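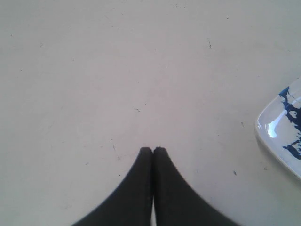
Ticket 134 – arm will clear a table, but will not finish clearing it. Opened by Pak-hei Cheng, status open, priority normal. I have been meaning to write this up properly since the start of May, so please bear with me if it runs on. What we want from the Kendix arm is a very ordinary chore: take whatever has been left on a white tabletop, put it in the tub, and stop when the table is bare. My mother-in-law could do it while talking on the phone. The trouble starts with things like the white dish with the blue splashes on it, glossy and pale against a pale surface. The planner is very fond of the blue part and draws its outline around that, then wants to put the fingers down well inside the rim. The little specks and scratches on the table don't help either, and more than one of them has been listed as an object to be picked up.

Steps to reproduce:
1. Home the arm and let it sit with the fingers nearly closed.
2. Load the "clear table" routine from the Liao folder (not the older one in Okitz, please, it has different heights).
3. Put down one pale dish and start.
4. Watch the object list on the laptop. I get the dish, usually as a smaller shape than it really is, plus one or more scratches.

Expected: one object, gripped at the rim.
What I get: a grip point on the pattern, or a very patient attempt to pick up a scratch.

Update, 7 p.m.

Thank you to whoever left the note suggesting I raise the minimum object size. I did, and the specks went away, and I was so pleased that I made tea. Then I tried the next thing on the chore list and found I had traded one problem for another.
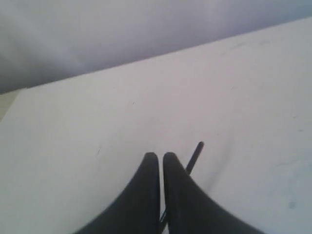
Thin things now drop off the list if the setting is too high. A straight black rod ought to be the easiest job in the house, being dark on white, but it has hardly any area to speak of, and when the fingers come in above it they hide part of it and what's left gets treated as two scraps. Both scraps are under the limit, so both are thrown out, and the arm reports a clear table with a good deal of confidence. Black fingers over a black rod can't be making it any easier.

What I have tried so far:
– Minimum size back down to 10. Rod comes back, and so do the scratches.
– Judging by length instead of area. Better for the rod, but the longer scratches now count too.
– Taking the object list once from higher up, before the fingers move in. This is the best so far and I would like to keep it.
– Wiping the table. It did it good, but a scratch is a scratch.

Reply from Vevorov support:
Hello Pak-hei, thanks for the careful notes. Please keep the early look from above and turn off the re-check on approach. For the dish, could you send us the grip log with the rim option switched on? The log stops at 3,000 lines, so a short run is best.

Update, next morning

Re-check is off and the rod is one object again – lovely. Rim option is on, log to follow this afternoon. As for my sister's question, whether it can do the dishes yet, I have told her to keep her gloves. Leaving this open until the dish is sorted.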